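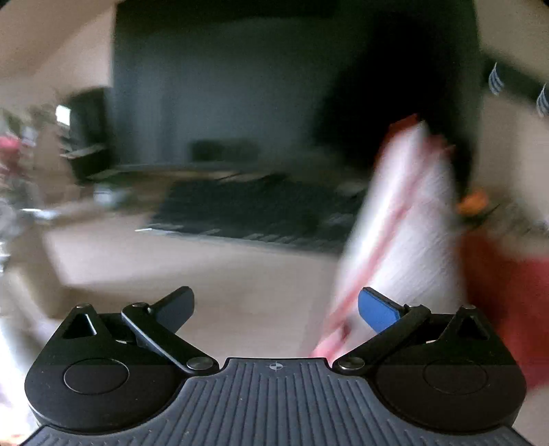 [Serrano-list] Re: Reindexing the parish newsletters

From: Shahnaz Fakir
To: Serrano local history list
Date: September 2020

Habibur Hettiarachchi wrote:

> I have now been through the newsletter index as far as the letter M and
> I think we have a problem with the surnames. The same family turns up
> as Risteck, Ristek and Restick, sometimes in one issue. Whoever did the
> original cards copied what was printed. Do we correct them to one
> spelling or leave them? I would like to settle this before I go on,
> as I don't want to do M to Z one way and A to L another.
>
> Also, does anyone know what the small "f" after some page numbers
> means? I first took it for "following" but it shows up on single-page
> items too.
>
> Habibur

Habibur,

Please leave the spellings as printed. We went over this in May when Charmaine was working on the school registers, and what we settled on there was a separate column for the standard name. The printed form stays in the first column and the standard one goes next to it. A search on either will find the entry. It is more typing, but you only need to fill in the second column when the two differ.

For the standard form, use the spelling on the family's own headstones if there is one. Rigoberto has the cemetery list and can send it to you. If there is no stone, go with the spelling used most often in the newsletters and put a question mark after it. Risteck is correct, by the way. The other two are printer's errors.

On the "f" - it stands for Flamel, the print shop that did the inserts. Those were loose sheets folded into the middle of an issue, and they had their own page numbers starting from 1. So "3 f" is page 3 of the insert and has nothing to do with page 3 of the newsletter. I would spell it out as "insert, p. 3" in the new file. The bound set at the library is missing the inserts for 17 issues, so please don't delete an entry only for the reason that you can't find the page.

The card drawers hold 1,602 cards by the last tally, and that figure includes the cross-reference cards. Those don't need to be typed. If a card says only "see" and another name, put it behind the divider and move on.

Two other things while I am writing. The scans of the first six volumes are too faint to read in places, mostly along the inside margin. Ketill has offered to redo them from the library copy, so if you hit a line you can't make out, mark it with XX and keep going. And volume 38 was bound out of order - the spring issue comes after the fall one. Go by the date on the cover.

I can take N through R if you would like some help. Let me know and I will pick up the drawer the next time I am in.

Shahnaz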